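暑期档票房预测与排片分析项目 中期进展报告
报送：Sadeghi 影业基金 项目管理部
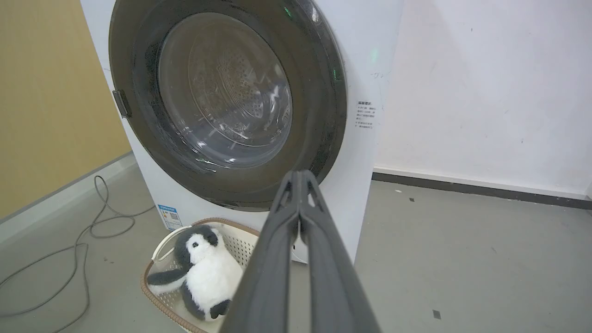 本报告覆盖项目第二阶段，即十月至次年三月的工作。第一阶段完成了历史数据的采集与口径统一，第二阶段的任务有三项：建立首周末票房预测模型，完成暑期档排片弹性测算，向合作院线 Lerklow 交付试用版本的周报。前两项已完成，第三项延期，原因及调整方案见第五节。

一、阶段目标与完成情况

按资助协议附件二，本阶段应交付以下内容：

1. 首周末票房预测模型，含技术说明。已交付。
2. 暑期档排片弹性测算报告。已交付，基金方评审意见已收到，修订稿随本报告一并提交。
3. 面向院线的周报系统试用版。部分完成，数据接口已通，版式和自动校验未完成。
4. 预售数据质量评估。已交付，结论与立项时的假设有出入，见第三节。
5. 人员培训。完成两次，对象为 Lerklow 排片部门的分析岗。

协议规定的变更申请本阶段提交一次，内容为把动画片从总模型中拆出单独建模，已获批准，不涉及预算总额变化。

二、数据

2.1 样本范围

训练样本为五月至八月上映、首周末覆盖银幕数不低于2000块的影片。设定该门槛的考虑是：低于此规模的影片多采用分线或点映后扩映的发行方式，首周末票房与上映日期之间没有稳定对应关系，混入后会抬高残差。门槛在第一阶段曾暂定得更低，第二阶段经三轮对比后改为现值。

重映片、纪录片、演唱会影片剔除。跨档期影片（四月末上映、主要收入落在五月）按上映日归入春季档，不进入训练集，但保留在对照集中，用于检查模型在档期边界上的表现。

2.2 字段与口径

票房统一为不含服务费的口径。第一阶段接收的数据中，部分影院上报的是含服务费金额，且没有标记字段。处理办法是比对同一影院相邻月份的平均票价，对出现台阶式变化的影院逐家核实。核实工作由 Lerklow 数据组协助完成，无法核实的影院从场次级数据中剔除，仅保留在总量数据中。

排片场次以开场前最后一次公布的计划为准，开场后取消的场次单独记录。午夜场归属问题沿用行业惯例，零点以后、早上六点以前开场的归入前一放映日。首日零点场例外，归入上映当日。

影片属性字段包括类型、续集序号、片长、分级提示、主创历史票房中位数、发行方、同期竞争片数量。续集序号的定义在执行中遇到歧义：共享世界观但主角更换的影片，是否计为续集，各数据源处理不一。项目组的规则是，片名或主要宣传物料中明示前作关系的，计为续集；否则计为独立影片，另设“同系列”二值字段。

2.3 数据供应

预售与想看数据由 Tundeck 提供，按小时更新。本阶段发生两次中断，均在夜间，补传后数据完整。中断期间快照缺失，无法事后还原的是各时点的排名信息，累计量不受影响。模型不使用排名字段，故无须处理。

社交媒体讨论量数据原计划自行采集，后改为采购。采购数据在时间粒度上较粗，只有日度值，模型中相应变量做了降频。

三、模型

3.1 结构

首周末票房取对数后作为因变量。模型分两层，第一层用上映前三十天即可获得的静态属性给出基线，第二层用预售曲线对基线逐日修正。两层分开估计，好处是预售数据缺失时仍能输出基线预测，且院线使用者能够看到修正来自哪一层。

静态层采用带正则项的线性模型。项目组测试过树模型，在训练集上误差更低，在留出年份上没有改善，而且对续集数量较多的年份反应过度。考虑到样本量有限和可解释性要求，未采用。

预售层的核心变量是预售曲线的形状，取上映前七日各日新增占比，压缩为两个成分。第一成分反映整体热度，第二成分反映热度集中在临近上映还是提前释放。粉丝向影片的预售提前释放，第二成分取值高，若只看累计量会系统性高估首周末。加入第二成分后，该类影片的高估基本消除。

3.2 验证

验证采用逐年留出的办法，每次留出一个暑期档，用其余年份训练。评价指标为绝对百分比误差的中位数，以及预测区间的实际覆盖情况。最近一次留出的暑期档中，符合门槛的影片共33部，作为本阶段主要验证集。

验证结果的主要发现如下。

续集和系列影片的误差明显小于原创影片。原创影片中，误差最大的几部均为喜剧，方向为低估，共同特征是预售平淡、首日口碑走高、次日场次迅速追加。模型在上映前无法捕捉这一过程，上映首日中午更新一次预测后误差收窄。建议周报系统增加首日更新功能。

动画片误差方向不稳定。家庭观众临场购票比例高，预售信息量低，而日间场次占比大，场均人次又受周末天气影响。动画片已按变更申请单独建模，静态层中加入学校放假日期字段，预售层权重下调。单独建模后误差有所下降，样本偏少，结论仅供参考。

大体量影片的预测区间偏窄，实际值落在区间外的次数多于名义水平。原因在于残差方差随票房规模变化，取对数后仍有残留。修订稿改用分段方差，覆盖情况恢复正常，代价是区间变宽，院线方面需要适应。

3.3 预售数据的质量问题

立项时假设预售数据可以直接反映观众需求。评估后认为该假设需要修正。预售中存在由发行方或第三方活动锁定的座位，表现为特定场次短时间内成排售出、单价偏低。此类交易在总量中占比因片而异，在少数影片上足以改变曲线形状。

项目组制定了识别规则，按场次计算连续座位占比、下单时间集中度和价格折让三项指标，同时超过阈值的标记为批量交易，从预售层输入中剔除，但仍计入实际票房。阈值由 Eun-ji Oh 主持的标注小组确定，标注样本为2000个场次，每个场次由两人独立判断，不一致的提交第三人裁定。标注中争议较多的是学校和单位包场，此类交易真实发生观影，但与批量锁座在数据上难以区分。现行规则不做区分，统一剔除，已知会使部分主旋律影片和动画片的预售信号偏弱。

四、排片弹性测算

4.1 方法

排片弹性指场次占比变动一个百分点时，单片票房的变动幅度。直接回归会受到反向因果影响，院线给热片加场，场次与票房同升，估计值偏大。本项目利用同一院线内影厅数量不同的影院进行比较。影厅较少的影院在新片集中上映时受到更硬的约束，必须取舍；影厅多的影院约束较松。二者在同一周、同一影片上的场次差异，相当一部分来自影厅数而与当地需求无关。

影厅数与城市等级相关，故比较限定在同城、同价位的影院之间。符合条件的影院组数量在中小城市不足，测算结果主要适用于大中城市。

4.2 结果

上映首周，头部影片的弹性偏低。场次占比达到较高水平之后，继续加场主要分流本片其他场次的观众，新增人次有限。腰部影片弹性较高，黄金时段尤其明显，从头部影片转出部分黄金场给腰部影片，在测算中对影院当日总人次有正向作用。

上映次周，弹性的排序与口碑变化方向一致。次周评分稳定的影片，场次削减带来的损失大于评分下滑的影片。现行排片实践中，次周削减幅度主要依据首周末名次，对口碑因素反应偏慢，通常滞后三至四天。

时段方面，工作日日间场次的弹性在学校放假前后差异显著，放假前接近于零。建议院线在放假日前后采用两套工作日模板，现行做法是整个暑期档使用同一套。

4.3 局限

测算未考虑特效厅和巨幕厅。此类影厅的排片受发行合同约束，场次不由影院自主决定。另外，测算对象为人次和票房，卖品收入未纳入。Lerklow 方面表示家庭观众的卖品消费较高，如纳入，动画片的最优场次可能上调。卖品数据的授权正在商谈，预计下一阶段可以取得脱敏后的影院级汇总值。

五、周报系统

5.1 现状

周报系统取代号 Wonolum，功能为每周一上午向院线排片部门输出未来两周的影片预测、建议场次区间和异常提示。数据接口与 Lerklow 排片系统已经联通，预测结果能够按影院分发。

未完成的有两项。其一，自动校验模块。原方案以上期预测与本期预测的差值作为异常判据，试运行时在改档影片上频繁误报，需接入上映日期变更记录后重写。其二，版式。排片部门提出，区间预测在现有表格中难以使用，希望同时给出单一推荐值。项目组同意增加推荐值，但区间必须保留并列显示，双方对列宽和默认排序尚在讨论。

5.2 延期原因

主要原因是排片系统在对接期间进行版本升级，字段编码变更，已完成的映射表作废重做。次要原因是项目组低估了影院别名清理的工作量。同一影院在票务、排片、财务三套系统中名称不同，更名和转让又造成历史记录断裂，最终采用人工核对。

5.3 调整方案

试用版分两步交付。第一步交付不含自动校验的版本，由项目组人工复核后发送，范围限定为30家试点影院。第二步在校验模块通过验收后扩大到全部直营影院。加盟影院不在本期范围。

试点期间，排片人员对建议场次的采纳与否需要记录理由，选项设为五类，另留备注。该记录用于评价系统的实际影响，也用于修正弹性测算中的行为假设。

六、经费执行

本阶段支出总体低于计划。人员费用按计划执行。数据采购费超出计划，系社交媒体数据由自采改为采购所致，超出部分从计算资源科目调剂，调剂比例在协议允许的范围之内。差旅费结余，培训中有一次改为线上进行。设备费未发生。

第三阶段预算不申请调增。如卖品数据授权需要付费，将另行提交变更申请。

七、风险与需协调事项

1. 上映日期变动。暑期档影片定档和改档频繁，临近上映前改档会使基线预测失效。目前的处理是改档后重新计算竞争片变量，预售层清零重启。清零后的前两天预测不稳定，周报中将加注标记。

2. 票价政策变化。平台补贴力度若在暑期档前调整，历史预售曲线与新曲线不可比。项目组准备了按票价分层的备用模型，启用条件为全国平均票价连续两周偏离上年同期较大幅度，具体阈值待与基金方商定。

3. 数据授权续期。Tundeck 的授权在暑期档中段到期，续期谈判需要基金方出具项目延续证明。请项目管理部在下一次例会前确认由谁签发。

4. 评审意见中关于公开发布测算结果的建议，项目组原则同意。影院级结果涉及 Lerklow 的经营信息，只能发布城市级汇总，样本不足的城市合并处理。

八、下一阶段计划

四月完成校验模块重写和试点影院名单确认，同步完成预售识别规则的复标。五月初启动试点，首期周报覆盖五月第一个完整放映周。六月提交试点首月的运行记录，内容包括预测误差、建议采纳率和误报情况。七月、八月系统持续运行，除故障修复外不改动模型参数，以保证整个档期的结果可以比较。九月进行事后评估，十月提交结项报告初稿。

附件：
附件一 首周末票房预测模型技术说明（第二版）
附件二 暑期档排片弹性测算报告（修订稿）
附件三 预售批量交易识别规则及标注手册
附件四 影院名称对照表说明
附件五 经费执行明细

编制：项目组
审核：Eun-ji Oh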